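About us

Hi, and welcome to Clegg! We're a small workshop in Pirnby that looks after grippers. The hand-held kind, mostly, the ones a person carries around and works with two fingers while the camera records what's going on, plus the matching ones that go on the end of an arm. If it opens, closes and has pads on it, we've probably had the lid off.

I started the place after years of fixing packing machines at Rarulgate, where I was the one who got called at 5 a.m. when something wouldn't let go of a carton. I liked the small stuff best. A gripper is a lovely thing to work on (you can fit the whole job on one tea tray) and I kept bringing them home, until my kitchen table had more screws on it than food. So I rented a bench, then a bigger bench, and now there are seven of us and a proper kettle.

What we do, day to day

Most of our work is on the Wemier, a two-finger hand-held unit that a lot of our customers run all day long. When one comes in we log it, clean it and pull the fingers off. Pads wear on the inside edge first, so we measure both sides and swap them as a pair, even when one still looks fine. I know that feels wasteful, but a new pad against an old one closes crooked and you'll be back to us inside a month!

Then we check the travel. The jaws should meet square in the middle with no wobble at the root, and they should open to the same width every single time. We run each unit through 4,000 open-and-close cycles on the bench before it goes home, which takes most of an afternoon and makes a noise like a very patient typewriter. After that it's the camera. We set the view so both fingertips sit evenly left and right, lock the mount, paint a dab of marker across the screw heads and write the numbers on the card that travels with the unit.

The last step is my favourite. Somebody takes it for a walk and picks things up. Fruit, bottles, pens, whatever's handy. A gripper can behave perfectly on the bench and then sulk the minute you tilt it, and I'd much sooner find that out before the courier comes.

If you're sending one in

Please take the battery out first, and leave the old pads on, even if they're in ribbons. The wear tells us a lot. Pop a note in the box about what you were picking up when it started playing up. "It's gone funny" is fine too, we can work with that.

Normal turnaround is nine working days. We carry 142 different spare parts on the shelf, so it's often quicker, though October gets silly and we'll tell you straight if there's a queue. We also do set-up visits anywhere near Pirnby, and we're happy to show your own people how to change pads and re-centre the camera. It's not hard once you've done a couple.

Come and say hello if you're passing. Bring your gripper!

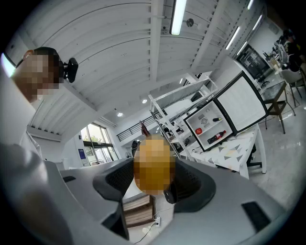 Both fingers up, with the snack fridge open behind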